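Modules > Consumer Behaviour > Week 6 handout
Search this site Enter keyword Go

Week 6: What are people paying for when they buy bottled water?

Notes by Yanling Xiao

Start with the taste claim. Most buyers will tell you they can taste the difference. Ask how they know and you will usually hear about the label, the price or a bad glass of tap water on holiday.

The reading for this week is the Plurnness survey by Akl and Ojeda, with 1071 replies. Treat it with care. People were asked what they buy and why, in that order, so the second answer is partly a defence of the first. Nothing was poured and nothing was tasted. The authors write "preference" where they should write "reported preference", and they do it throughout.

The follow-up in Bummont had 1598 replies and the same fault. A bigger sample does not mend a leading question.

Points to argue over in the seminar:
- Does "pure" mean anything on a label? Pure compared with what?
- Convenience is the dullest explanation and gets two paragraphs in the paper. Why so few?
- Kang's reply blames advertising for nearly everything. Where is the evidence that buyers remember the adverts?

Bring one label and be ready to say which words on it could be tested. Max 5 minutes each. Wanpen Rungrueang will chair.
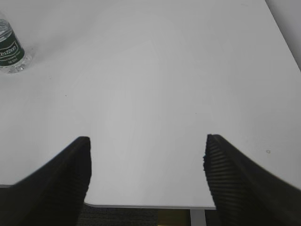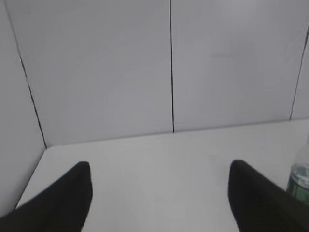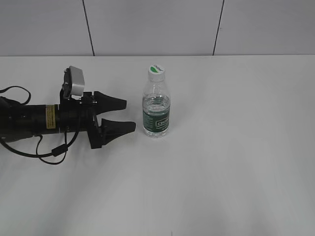
Fig. 1 (three views). Plastic water bottle on or beside a white tabletop.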